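Jianhua Zou
13 mars

Un fil sur les petites formes en plastique, les planches en bois et le rangement des jeux, parce que j'y ai passé ma soirée et qu'il faut bien que ça serve à quelqu'un.

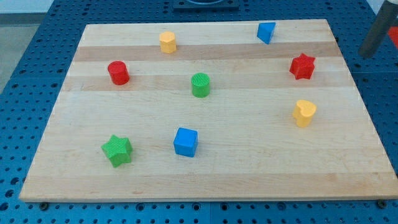

1/ Pourquoi une planche

Je pose les pièces sur une planche et j'espace bien. C'est bête comme tout mais ça change la partie ! Sur un tapis, les petits cylindres basculent, les prismes se cachent dans les plis, et au bout de cinq minutes on joue surtout à chercher. Sur du bois clair, le rouge, le jaune, le vert et le bleu se repèrent tout de suite.

2/ Huit pièces, pas plus. Deux par couleur, et dans chaque couleur deux formes différentes. J'ai essayé avec tout le seau (oui, le seau entier, j'étais optimiste) et les enfants ont fait un tas. Un très beau tas, mais un tas.

3/ La règle de base, version courte : je dis une couleur et une forme, on me rapporte la pièce. « Le cylindre vert ! » Et hop. Avec les plus petits je ne dis que la couleur, et là les deux pièces sont bonnes, on prend celle qu'on veut.

4/ Version moins courte, celle de Guangming Bai, mon voisin du dessus, qui a trois filles et beaucoup d'idées : on regarde la planche, on ferme les yeux, quelqu'un enlève une pièce. Il faut dire laquelle manque. Je perds presque à chaque fois contre l'aînée et je le vis moyennement bien.

5/ Vocabulaire, on me le demande souvent. Le cylindre, tout le monde l'a. Le prisme triangulaire, chez nous c'est « la tente », ou « le toit » les jours où on construit. Le prisme à six côtés s'appelle « l'écrou » depuis que mon fils en a vu un sous le lavabo. J'ai arrêté de corriger, il sait très bien de quoi il parle.

6/ La planche maintenant. C'est une planche en lames claires et un peu plus miel, avec une bande plus foncée dans le haut. Cette bande est devenue « la rivière » sans que je demande rien à personne, et il y a tout un débat pour savoir si une pièce posée dessus se mouille. (L'écrou jaune est un bateau. C'est tranché.)

7/ Entretien : chiffon humide, puis chiffon sec, et je la range debout contre le mur. Je l'avais laissée une fois à plat sous une pile de torchons mouillés - mauvaise idée, elle a fait le dos rond pendant une semaine. Un peu d'huile tous les deux ou trois mois et elle est repartie.

8/ Pour les pièces : eau tiède, savon, vieille brosse à dents. Surtout la brosse ! Le dessus de mon cylindre vert a de fines rainures en rond et la pâte à modeler adore s'y installer. Compter une minute par pièce quand c'est frais, nettement plus quand ça a séché (ne me demandez pas pour la violette, je l'ai jetée).

9/ Rangement. J'ai longtemps eu une boîte par couleur, c'était ravissant et ça n'a pas tenu. Maintenant j'ai 2 boîtes Ornach, une pour les formes qui roulent et une pour celles qui ne roulent pas. Les enfants s'y retrouvent tout seuls et c'est devenu un jeu aussi : est-ce que l'écrou roule ? On teste. Il roule un peu, mal. On l'a mis avec ceux qui ne roulent pas, après vote.

10/ On m'a écrit pour le budget, alors : la planche vient du vide-grenier d'avril dernier, et les pièces d'un lot Fitaten dont la moitié est partie chez ma sœur. Je n'ai plus le ticket. Regardez d'occasion, franchement, ce genre de plastique ne s'use pas et on en trouve dans toutes les ressourceries.

11/ Variante pour les jours de pluie : on pose une feuille à côté de la planche, on trace le contour de chaque pièce au crayon, puis on mélange et il faut remettre chacune sur son dessin. Un piège rigolo, le prisme triangulaire laisse un triangle ou un rectangle selon le côté sur lequel on le pose. Le mien a crié à la triche.

12/ Et si vous avez des tout-petits à la maison, les pièces restent en hauteur quand on ne joue pas. Chez moi c'est l'étagère au-dessus du frigo, à côté de la cafetière et des bougies d'anniversaire.

13/ Ah, et j'oubliais, pour celles et ceux qui demandent combien de temps ça les occupe : ça dépend ! Parfois une demi-heure, parfois le temps que je m'assoie. La prochaine fois je vous montre la boîte à boutons, il faut juste que je la retrouve - je crois qu'elle est à la cave.

À lire aussi
Un puzzle de 2000 pièces sur la table de la cuisine, journal de bord
Ranger les crayons sans devenir fou
La boîte Bollance, six mois après
600 perles par terre : ma méthode au collant et à l'aspirateur
Pâte à modeler maison, la recette qui ne colle pas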